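Zofia Kalinowski has been inside more dumpsters than she cares to put on a résumé. As waste lead at Pusura, a commercial laundry with 163 employees and one very tired loading dock, she spent January on a stepladder with a clipboard.

"You learn who eats lunch at their desk," she says. "You also learn we were paying to haul away clean cardboard. Beautiful cardboard. I was a little offended."

The laundry now bales its boxes and sells them, which brings in $200 in a good month. Kalinowski doesn't pretend this is a fortune. The real savings came from dropping 2 trash pickups a week, a change that took one phone call and, by her account, eleven weeks of getting someone at the hauler to return it.

Plastic film was harder. Pusura goes through 3000 garment bags on a busy day, and the first recycler she tried turned down the load over hangers. "There were hangers in it," she admits. "I had made a poster. It was laminated — I know, I know."

Her operations manager, Ha-neul Hwang, was less charmed by the project. "She moved my trash can," Hwang says. "I walked to where it used to be until March."

They have since made peace, and the can has not come back. Next up is lint, for which Kalinowski has a sample jar and no buyer. "Somebody wants it," she says. "I've called a paper mill and a man who makes fire starters. The man was nicer."
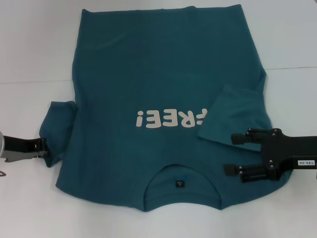
2 min read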